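Bench notebook - Parier two-arm kit on trial, garment handling
Tuesday, October 21, 2025. Warnden workshop, bench by the back wall.
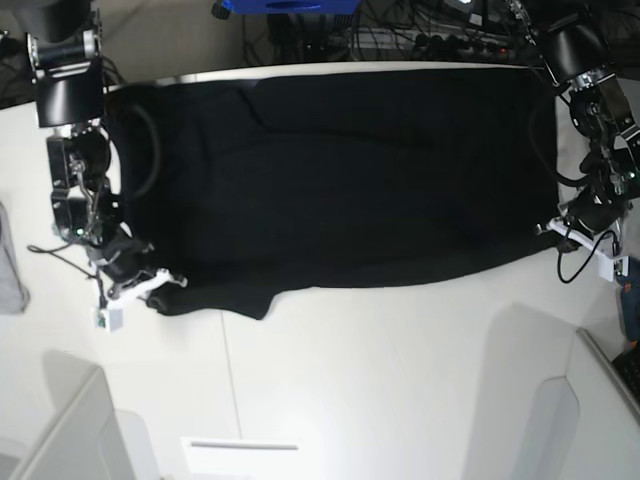

Second week with the kit. Ginette wants a yes or no from us before the trial period runs out in November, so I am keeping to the jobs Ketidstead would use it for: pick up, stretch flat, fold, put down. Dark garments today. The pale ones went well enough last week that I have stopped logging them.

Settings as supplied, apart from the closing force, which I took down two steps after it marked a knitted cuff. White jaws still on both grippers. Danzer sell a rubber-faced set for the same mount but the quote has not come back.

Morning run, black garment, 12 attempts at stretch and hold:
7 good, top edge straight and no help from me
4 held but one corner hanging low
1 dropped on the left arm

The low corner is the thing to sort out. The gripper takes the cloth wherever it first finds an edge, and on black fabric it doesn't seem to tell a hem from a fold. Quentin thinks it is lighting and wants to try a lamp from the side. I think it is the grasp routine, but the lamp is cheaper to try first.

Cables. The loops on both arms are too long and lie over the cloth when the arms come in low. No snag so far. Asked Parier support whether we can tie them back ourselves without upsetting the warranty - ticket 702, no answer yet.

Calibration took roughly 12 minutes from cold. The manual is fine up to the arm zeroing and then skips a step: you have to save the left arm before starting the right or it loses both. Written on the inside cover.

Price is still with Ginette Marchal. The support contract is quoted separately and I would want it included.

To do
Side lamp, repeat the same 12 with the same garment
Chase Danzer for the jaw quote
Quentin Caron to copy the run logs to the shared drive
Try a heavier cloth on Thursday if the lamp run is finished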